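Tiburcio Lozano
April 16, 2019

Thread on small toaster ovens, mostly for people who keep asking me why their breaded stuff comes out pale underneath. I have been running the same compact one for 2 years and keep notes.

First item: the rack position. On a compact oven the middle slot is the default and I leave it there for anything elongated, rolls included. Top slot puts the crust too close to the upper element. Bottom slot does the opposite and the top stays soft. 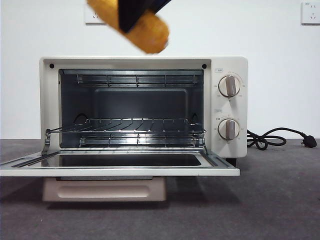
2 min read

Door all the way down before anything goes in or comes out. Half open, you end up working over the edge of the door and you drop crumbs on the hinge. Rack partway out, food on or off, rack back in. Tongs, always.

Note the elements. One set under the ceiling, one set across the floor, cavity in between. The bottom set is where crumbs end up. A crumb on a heating element smokes, and then people write to me that the oven is defective.

Unplug it, let it go cold, pull the rack, brush the floor of the cavity out with a dry pastry brush. Do not use a wet sponge on the elements. I do mine after every breaded item. My sister does hers in April, once, and it smells like it.

Power. My plug-in meter reads roughly 1000 watts with both elements on. That is fine on a kitchen circuit by itself. It is less fine with a kettle on the same strip. I tripped the Aguirre apartment breaker that way, and the breaker is in the downstairs hall.

Preheat. The dial does not tell you when the cavity is at temperature. I put a cheap Grirside oven thermometer on the rack and it read 438 with the knob set to 450. Close enough for bread. I would not bake a custard on that basis. Check your own, they vary by unit.

Controls on this type are plain: two knobs, one above the other, to the right of the door. If the timer on yours is a wind-up, turn it past the ten mark and then back to the number you want. Short settings are inaccurate if you go straight to them.

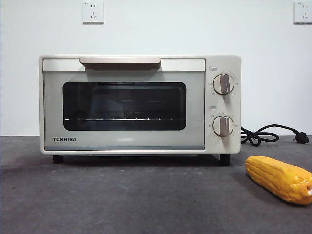

Nelleo replied that the window is useless for judging color and that she opens the door every two minutes to look. I disagree on the second part. Tinted glass does make everything look darker than it is, granted. But every time the door opens you lose heat, and the crust is the part that suffers. Use the clock, look once near the end.

For a frozen breaded roll, my numbers: preheat five minutes, twelve minutes in the middle slot, turn it over at eight. If it was thawed first, take three minutes off. No foil under it. Foil blocks the lower element and there is your pale underside.

Clearance is the other thing people get wrong. The sides get hot. I keep a hand's width on the left and right and more than that above. Nothing stored on top, including the bread bag. Especially the bread bag. 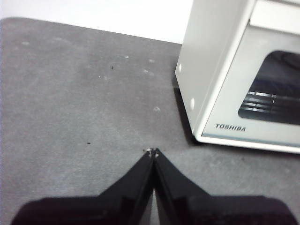

Toshiba toaster oven, left side and door.

Someone will ask about the surface. Short feet do not lift the oven far, so what is underneath matters. Check the manual for what the maker allows. I had a Nostorer vinyl mat under mine for a week and it took on a permanent rectangle.

Convection models are a separate subject and I do not own one. Toast settings next, when I have finished the second loaf.

Last updated: April, corrected the thawed time.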